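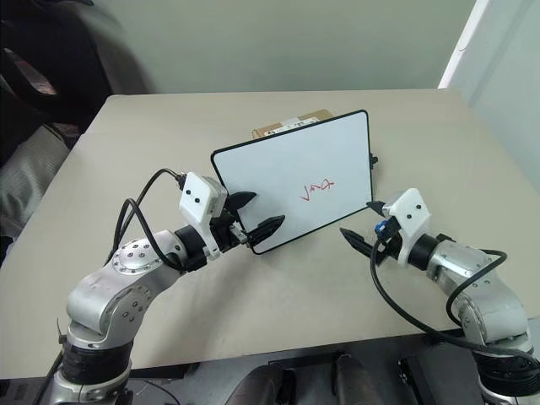 I started the Hendora set after getting tired of two-arm demos where one arm does all the work and the other one just sort of hangs out. I wanted tasks where both sides have to earn their keep, and a small whiteboard turned out to be a great teacher for that – it's wide, it's stiff, and it's awkward to manage with one gripper. In the view at the top, the left arm has the board by its lower left part and the right one is coming in at the opposite bottom corner with its fingers open. That moment, right before the second grip, is the one I care about most, and you'll find a lot of it in these files.

## What you get

The set is 64 episodes, split by task:

| Folder | Task | Episodes |
|---|---|---|
| `second_grip/` | One arm holds the board, the other takes a corner | 26 |
| `turn_over/` | Both arms flip the board face down | 15 |
| `pass_across/` | Left arm hands the board to the right arm | 16 |
| `misc/` | Odds and ends, see below | 7 |

Every episode has the head camera video, joint positions for both arms, gripper opening for both hands, and a one-line text prompt. The prompts are plain stuff like "grab the other corner of the whiteboard." I typed them all myself, so please forgive the mood swings in the wording. Some say "whiteboard," some say "board," and I left them that way on purpose so a model doesn't get too attached to one word.

## How I recorded it

All of it is teleoperated. I drove both arms with a pair of Trumeck hand controllers and started and stopped each recording with a foot pedal, which I love and will never give up. The recording software is Steser, with the default settings except for the video quality, which I turned up.

Before each take I'd move the board a little, or tilt it differently, or swap which way up it was. I didn't follow a grid. I tried that for a morning and my placements got weirdly tidy, so I went back to just plopping it down. If you need carefully spaced start positions, this isn't the set for you (sorry!).

I also left the background alone. Boxes and chairs wander around between sessions, and the marker on the board changes too. The red scribble is only there so a model has something to look at on all that white. Please don't try to read it. It isn't a label and it doesn't match the episode number.

## The misc folder

The 7 episodes in here are ones I liked but couldn't file. There's a regrip where I let go too early and caught the board again, a couple of very slow approaches, and some tries where the arms trade jobs halfway through. They all have `success: true` in the metadata, but "success" is doing some heavy lifting there. I'd leave them out of your first training run and add them back later to see what happens.

## Things that will trip you up

- The gripper value is 0 for closed and 1 for open. My older sets did it the other way around. If your policy drops the board instantly, check this first!
- Left and right always mean the robot's left and right. From the head camera that matches the left and right of the video, so no flipping needed.
- The black border of the board and the black fingers blend together at low resolution. I'd keep the images as big as your memory allows.
- The cables swing. In a few episodes a loop drifts across the view of the gripper for a moment, and I kept those in because the real robot has to live with it too.
- Please don't mirror the videos to get more data unless you also swap the arm columns. Ask me how I know.

## Loading it

```python
from hendora import load_episodes

eps = load_episodes("second_grip")
ep = eps[0]
print(ep.prompt)
print(ep.left.joints.shape, ep.right.joints.shape)
```

If you just want to watch, the videos are regular MP4s and you can skip the loader completely.

## Does it train?

Kind of! I've used it with the Chiu baseline, and the second grip comes out pretty smooth when the board starts near the middle of the table. Near the edges it gets shy and hovers. Turning the board over is still rough. I think it needs more episodes where the first attempt goes a bit wrong and gets fixed, so that's what I'm planning to record next.

## Changes

- **April 25, 2021** – fixed the swapped timestamps in `pass_across/`, rewrote the prompts that had typos, added the misc folder.
- Before that – first upload, same videos, messier names.

If you find a broken file, open an issue with the folder and episode number and I'll take a look.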